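Visit report: block workshop and play hall at Samollow

Written up from notes by Christos Konstantinidis. Visit date 12 August 2026.

Samollow opens its workshop and the adjoining play hall to outside visitors once a year. I went for the wooden blocks. Our own group maintains a lending stock of toys for preschools, and painted cubes are the item that comes back in the worst condition. I wanted to see how a small maker cuts, sands and paints them, and what kind of floor they are used on afterward.

The building is a former dairy at the Rokport end of the canal road. Parking is on gravel and fills early. Registration was at a folding table inside the loading door, where visitors were split into groups of eight. Mine was led by Esi Boateng, who runs the finishing room. The tour took the route the wood takes: store, saw, sanding, paint, drying, hall.

Timber store

Stock arrives as square-section strips, already planed, and is stacked flat on bearers with thin spacers between the layers. The strips rest for three weeks before they are cut. Boateng said the rest period used to be shorter and that the cubes from those batches moved after painting, enough that the corners of a stacked tower no longer lined up. Moisture is checked with a pin meter at both ends of a strip and once in the middle. The readings go on a card stapled to the stack. I looked at several cards and the middle reading was missing on one of them.

Knots are marked with wax crayon and cut out. Offcuts long enough to make a cube go back into the rack, and the rest is bagged for the heating boiler.

Sawing and sanding

Cutting is done on a crosscut saw against a fixed stop. The operator on the day, Senyo Bawa, cleared the sawdust from the stop with a brush between cuts. A small buildup there gives a cube that is short in one direction, which a child will not notice in one block but will notice in a tower. He rejects short cubes by dropping them through a square steel gauge. If a cube falls through without touching, it goes in the seconds bin.

Sanding has four stages. The first two are on a belt and take out the saw marks. The third is a tumbling drum, which softens the edges and corners. The last is by hand, on the end grain only. I asked whether the drum could do the end grain as well. It can, but the time needed rounds the edges too far, and the flat area left for the paint gets smaller.

The dust extraction was adequate at the belt and poor at the drum. We were given earplugs at the door of this room. They were needed.

Paint and layout

The finishing room was the part I had come for. The standard letter cube carries a solid painted square on the face with a lighter inset and a character inside it. The outer band is printed first, the inset goes on second, and the character last. The edges of the cube are left as bare wood. Boateng gave two grounds for this. Paint on an edge is the first paint to chip, and a bare margin hides small errors of registration between the printed square and the cube itself.

Samollow has used water-based paint from a supplier called Frimpong since March. The previous product needed a longer drying time between coats. Red shades remain the most difficult. They take an additional pass to cover evenly, and they show rub marks sooner than the blues and greens. A tray of used cubes was laid out for comparison, sorted by color, and the difference was visible from across the table.

Drying is on wire racks at room temperature with a fan at one end. The racks are turned by hand at the midpoint. No heat is used. Total time in the room for a finished cube is 13 hours, most of it on the rack.

The play hall

The hall is through a double door at the end of the drying room. The floor is concrete under a layer of interlocking and roll-out foam in several finishes, on trial from a distributor named Plestari. Fatemeh Soltani manages the hall and had set out blocks on different mats so that visitors could compare how the cubes sit.

My notes on flooring are as follows. A woven surface texture gives a cube more grip than a smooth one, and towers tend to start straighter on it. The softer foams let a cube tilt when pressed on one side. Pale colors show crumbs and paint transfer, which Soltani counts in their favor because the mats then get cleaned. 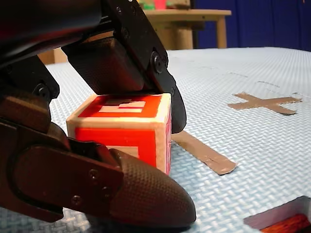
Red-orange letter or number cube with bare wood edges, on pale blue foam. Tan masking tape on the mat.

Masking tape lifts from textured foam sooner than from smooth. The adhesive touches only the high points of the weave, and the cut ends curl first. Soltani presses strips down with a wallpaper roller and replaces any that have begun to fray. An X made of two crossed strips holds better than a single long run. She has tried cloth tape, which stays down well but pulls color from some of the foams when it is removed. Masking tape leaves less behind if it is taken up within a few days, slowly and at a low angle.

Cleaning is with a damp cloth and a mild soap. The mats are not soaked. Blocks are wiped singly and set on a towel with the end grain to the side, so that water does not sit in it. This differs from our own practice — we have been washing ours in a net bag, and I now think that accounts for much of our cracking.

Questions at the end

There was a short session over coffee. Struan Nisbet, from a toy library in the north of the county, asked about repainting worn cubes. Samollow does not offer it. The old layers have to be sanded back fully or the new square sits proud of the surface, and by the time that is done the cube is undersize and fails the gauge. Boateng's recommendation was to sand worn cubes to bare wood, oil them and keep them as plain blocks in a separate set.

I asked about mixing sets of different ages. Cubes from before the change in rest period should be kept apart from later ones if the blocks are used for building. For letter work it makes no difference.

Someone asked about replacement of single letters. These can be ordered, but the minimum is a bag of eight, all the same character. Nisbet and I agreed to share a bag of E.

Points for our own stock

Stop washing in the net bag. Wipe and dry instead.

Make a steel or hardwood gauge and check the whole building set against it before the autumn loans go out.

Ask Plestari for a sample of the woven-finish foam. The list price was not available on the day.

Separate the worn red cubes and decide which are to be sanded plain.

The seconds bin is sold off by weight at the loading door. I bought a bag for the repair shelf. Most of the cubes in it are short by very little and will do for practice pieces. Two have a band printed off center, and one has no character at all.

Getting there: the bus from the station stops at the canal bridge, and the walk from there is on a path without lighting. The workshop has one step at the loading door and a ramp at the side, which has to be requested at registration. The sanding room is narrow and a stroller will not pass the drum.

Related reports
Storing wooden toys over winter
Foam or carpet? Floor coverings in four preschools
Pin meters for small workshops
Oil finishes on beech and maple: a second look
How we label the lending boxes

This site uses cookies to remember your reading preferences. Accept | Settings

Contact | Copyright and reuse | Back to top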